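Skilura 12-inch pillow inserts, set of four -- my review after a long spring, summer and fall
Posted Dec 27, 2021 by Caroline Minja

I bought these in March, when the old inserts on our window bench had gone so flat that my sister Rowena asked if they were placemats. She was not being nice, but she had a point. I'd been buying the cheapest polyester ones I could find and replacing them every year or so, which adds up, and I was tired of stuffing two into one cover to get any kind of shape.

The Skilura set comes vacuum packed in a bag about as thick as a phone book. The instructions say to give them a full day to puff up. Mine took closer to three, and one of them stayed lumpy in a corner until I put it in the dryer on low with a couple of tennis balls. After that it was fine (loud, but fine!).

So what do you get? The fill is shredded memory foam mixed with some kind of fluffy fiber, and the inner cover is a plain white cotton with a zipper, so you can take filling out if they're too firm for you. I did that with two of them. Do it in the bathtub. I did it on the living room rug and I was still finding little blue crumbs of foam at Thanksgiving.

Comfort first. They are firm. If you like to sink, look at the Breditz ones, which I had in my last apartment and which are much softer, though they went flat on me in 7 months. The Skilura inserts hold up my lower back for a whole movie, and they spring back when the dog gets off them. I haven't had to do that karate chop thing on them once.

Sizing is where I got annoyed. I followed the usual advice to go a little bigger than the cover, and with these that's too much. The foam doesn't squish into the corners the way feathers do, so a bigger insert just strains the zipper. Buy the same size as your cover. I had to send the first set back, and the exchange took 12 days, with two emails from me in the middle of it.

Washing: the inner cover goes in on cold, the foam does not go in at all. I missed that line on the tag at first and caught it in time. There was a smell when they came out of the bag, kind of like a new shower curtain, and it hung around for most of a week with the windows open. My husband never noticed it, so take that for what it's worth.

Would I buy them again? Yes, for the bench and the couch. I wouldn't put them on a bed, they're too heavy to be tossing on the floor every night. I'd also love it if they came in a set of two, because I have one of them sitting in the closet with nowhere to go.

Four stars. I'm taking one off for the exchange and the rug.
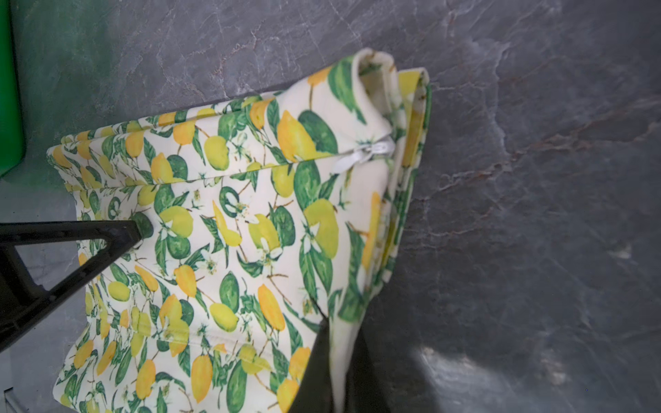

Lemon print cover with a white zipper pull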